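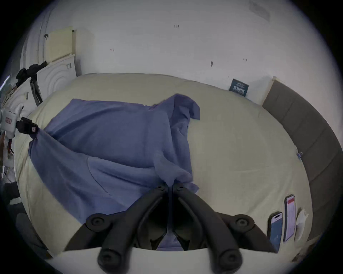 Aniela Pietrzak left a comment under my July post saying that the labels are the wrong place to look, and that if the policy lets go of the cloth halfway through a fold I should check the clock first. She was right, so this post is mostly about timestamps.

The task is still folding. You take hold of a gathered bit of blue cloth on the bed, lift it, carry it across and let go. I record with the hand-held gripper, then train on the recordings. The tool that turns recordings into training episodes is called Osik, and I wrote most of it in one go last winter, which shows.

Osik reads two streams, the video and the finger opening. I had assumed both were stamped when the reading was taken. The finger opening is. The video frames were stamped when they reached the disk, so every frame claimed to be a bit later than it was. On a slow movement you would never see it. On a pinch you do, because the fingers close on a fold of cloth quickly and the picture paired with "closed" still shows them open.

I measured the gap by opening and closing the fingers sharply in front of the lens and lining up the two curves. It came out at 146 ms, and it hardly moved between takes. The fix was a constant offset in the loader, plus a check that refuses an episode if the measured gap drifts by more than 30 ms.

Then I rebuilt the whole set. Osik kept 1,671 episodes and threw out a handful where the video had stalled. Retraining took a night. The new policy holds on through the carry much more often. It still grabs two layers when it should take one — I think that is a perception problem and the clock has nothing to do with it.

Lino Pace asked for the alignment script. I'll put it up once I have taken my own paths out of it. It needs a config file with the offset in milliseconds, and the sign is easy to get wrong. Positive means the video is late.

Next job is the resampling step, which still rounds to the nearest frame.

Posted 4 October 2023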